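Widbridge Home Forums > Interior Finishes > Doors and Trim

Thread: Wide slab door drifts open, 3 hinges, jamb reads plumb

kerf_and_a_half
Posts: 323

Interior door, 36 inch solid core, painted. Three butt hinges. It will latch, but if I leave it anywhere short of the strike it drifts open until it reaches the wall side. A 6 ft level on the hinge jamb shows plumb in both directions. I hung it in January when the house was dry and it has done this from day one.

Already tried:
Tightened all hinge screws.
Replaced the top hinge's two inner screws with 3 inch ones into the stud.
Swapped hinge pins top to bottom. No change.

I would like to fix the cause and leave the pins straight.

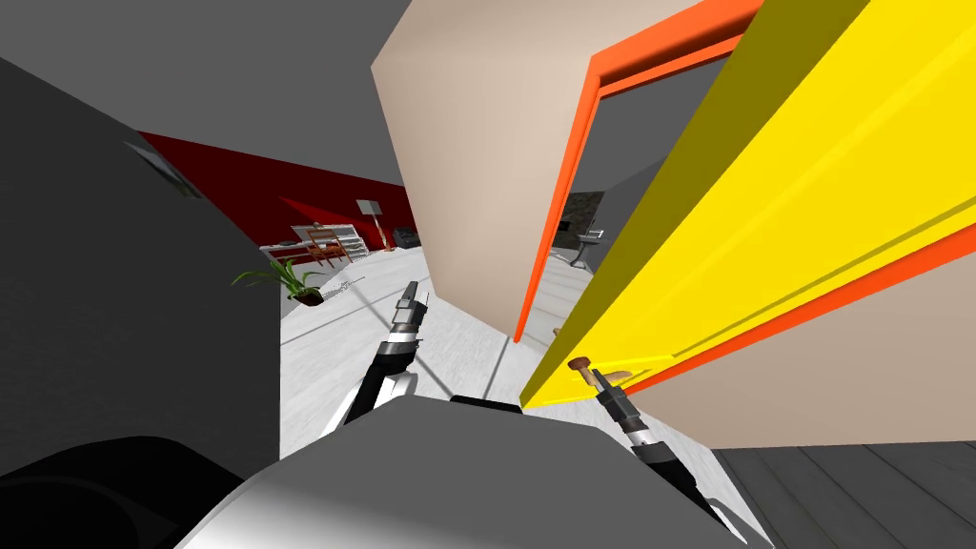 Yellow door, swung open to the right

tallowmere
Posts: 50

Plumb jamb does not mean plumb pin line. Those are separate measurements. If the hinge mortises were cut to different depths, or one leaf is shimmed and the others are flush, the barrels are out of line with the jamb face. A sixteenth over the height of the door is enough to move a solid core slab.

Pull the door, put the level against the barrels only, and read it parallel to the wall and then at right angles to it. Report both numbers.

drywall_dan_ish

Just bend the middle pin. Lay it across two blocks, one tap with a hammer, reinstall. Takes two minutes and I've done it on every drifting door I own.

tallowmere

Bending the pin adds friction. It doesn't correct the axis. On a heavy slab the knuckle wears and you are back to drifting in a few years, now with black dust on the paint. OP also said he didn't want this.

drywall_dan_ish

A few years is fine by me. Pins are cheap.
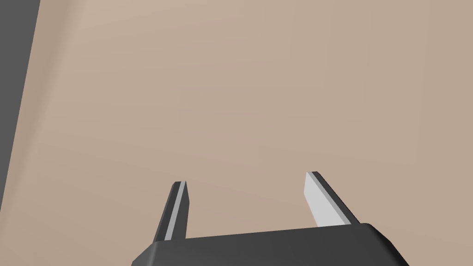 kerf_and_a_half

Door is off. Parallel to the wall the barrels are dead on. At right angles the top barrel sits 3/32 proud of the bottom one, toward the swing side. Middle is somewhere between the two. So the axis leans and the jamb is fine, as tallowmere said.

Hinges are Irketti 4 inch, the plain steel ones with square corners. Is the fix to move the top leaf back or the bottom leaf forward?

plumbline_west

Check the reveal first. If the gap at the head is even now, splitting the correction between the two hinges keeps it closer to even. Move the top back 3/64 and bring the bottom out 3/64. The middle one may be near enough to leave alone, but measure it again with a string after the other two are set.

You will need to plug the old screw holes. Hardwood dowel and glue, let it cure overnight, redrill with a self-centering bit. Toothpicks are not adequate for a slab of that weight.

moss_gauge

Disagree on splitting it. Moving the bottom leaf out changes where the door meets the stop, and then you are planing or resetting the stop as well. Move the top back the full 3/32 and accept a slightly tighter fit against the stop at the top. One mortise, one set of plugs.

plumbline_west

Moving the top back by the full amount also changes how it meets the stop, by twice as much at one end. Either way the stop has to be looked at. If it is nailed on and not rabbeted into the jamb, resetting it is a half hour job including the caulk.

kerf_and_a_half

Stop is nailed on. I'll split it.

Related question, for when the door is back on. I want a stop on the wall side as well. The wall there is flat half inch drywall, no baseboard block, beige flat paint that marks if you look at it. I have a Drulov hinge pin stop in a drawer, but the package says up to 50 lb and I think this slab is heavier.

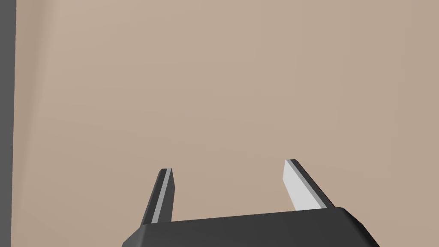

I could put a rigid bumper on the wall at knob height, but I don't know if there is a stud there and I don't want an anchor pulling out the first time somebody kicks the door open with groceries.

tallowmere

Do not use a hinge pin stop on a solid core door. The load goes through a small pad onto the face of the slab and into the knuckle. It will dent the door or spread the leaf, or both. Floor stop, screwed into the subfloor, placed a few inches in from the latch edge.

drywall_dan_ish

Floor stops catch toes. Adhesive wall bumper, the clear dome type. Moon makes a big one.

plumbline_west

Adhesive on flat paint holds the paint and the paint comes off the wall. If you go with the wall, find the stud or open it up and add blocking.

kerf_and_a_half

Floor stop then. Plugs are glued, redrilling Friday. Will post the barrel readings after.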